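Nirthorpe Local Biography Group
Minutes of the April meeting

The meeting was opened at 7.30 in the evening in the upper room of the library. The minutes of the previous meeting were read and accepted with one correction: the shipping agent in entry 21 was born in Gidano, and did not only die there.

1. Progress of the dictionary

The editor reported that 37 entries are now complete. Four more are waiting for a check of the dates in the parish register. The entry on the founder of the Ung sawmill is still too long – it has 4,000 words, and our limit is 1,000. It was agreed that the part about the lawsuit with the railway will be shortened to one paragraph, and that the full text will be kept in our archive for those who want to read it. 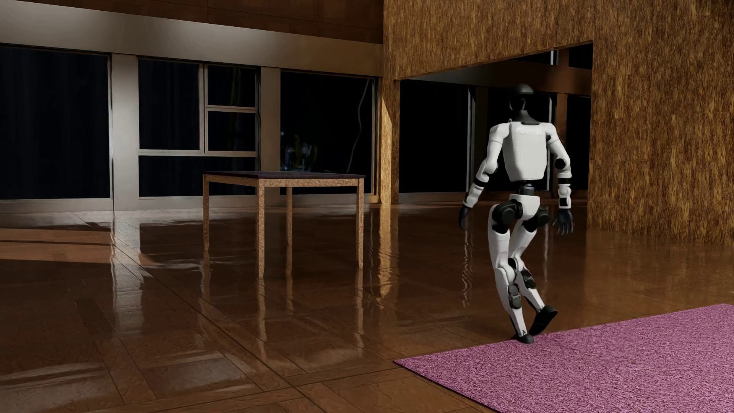 The members discussed also how to write about persons who stood for the town council but were not elected. Some members would like to leave them out. Others said that these men and women often did more for the town than the winners, for example in the schools and in the water company. It was decided to include them if we have at least two sources from their own time. A family letter can be one of the two sources.

2. Spelling of place names

The old newspapers write Sirnano in three different ways. We will use the modern spelling in all entries and give the old form in brackets the first time. For quotations the spelling stays as it was printed.

The question of women's names before and after marriage was not finished. A short proposal will be sent to all members before the next meeting.
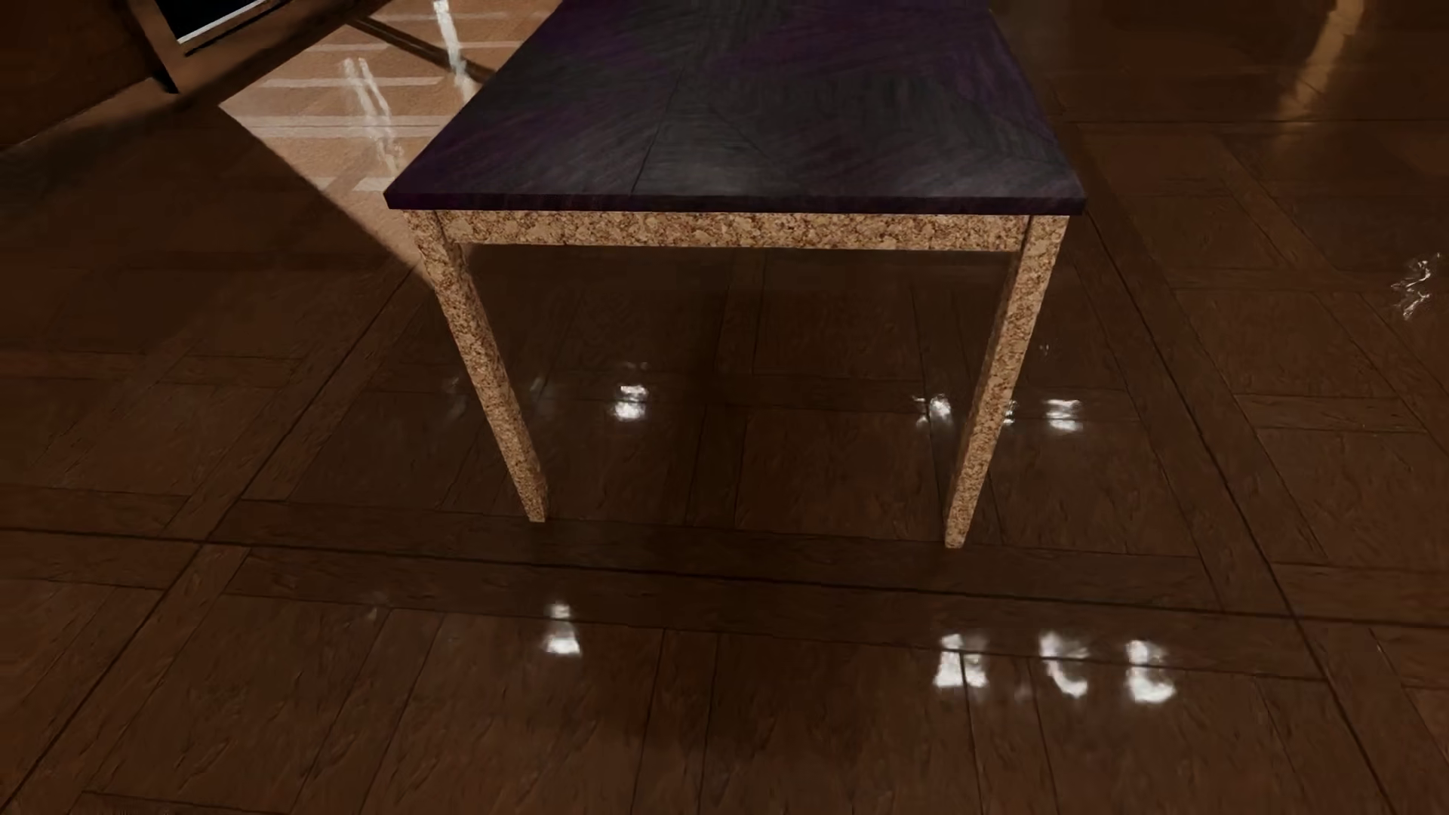

3. Money and printing

The printer in Gidano has sent a new offer for the first volume. The price is higher than last year, but it includes the sewing of the pages. The meeting asked for a second offer with a paper cover before it takes a decision.

4. Other matters

The library asks us to return the two boxes of election notices before the end of the month. One member offered to copy the notices which are not yet copied.

A reader has written that our entry on the insurance agent from Ung gives the wrong wife. This seems to be correct – there were two cousins with the same name. The entry is taken back for revision.

The meeting was closed at 9.10. The next meeting will be in the same room.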